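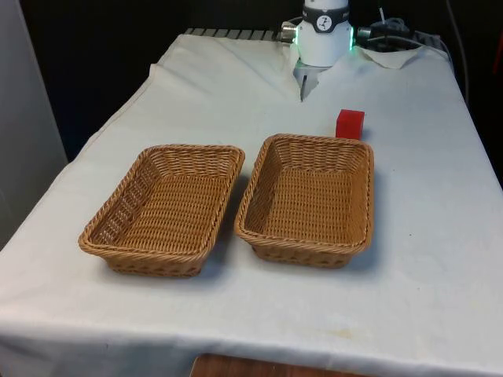

So I finally gave in and subscribed to Stenia, the court records tracker, mostly to follow the Kuvandale bribery trial (636 filings and counting!). Alerts land within minutes, and searching the indictment by name is a dream. The exhibits are slower, though, and PDFs over 100 pages choked my old laptop twice. 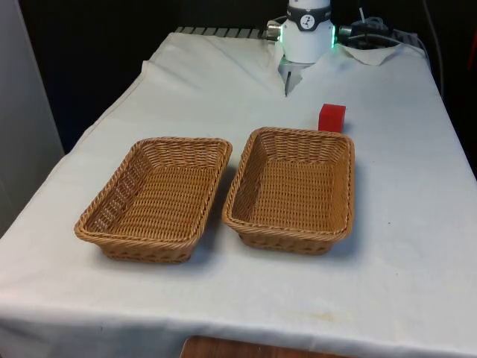

Buppha Ongart had less luck: the sealed motions never showed up in her alerts, even after the judge opened them on Tuesday. Mine came through fine, so check your filter settings.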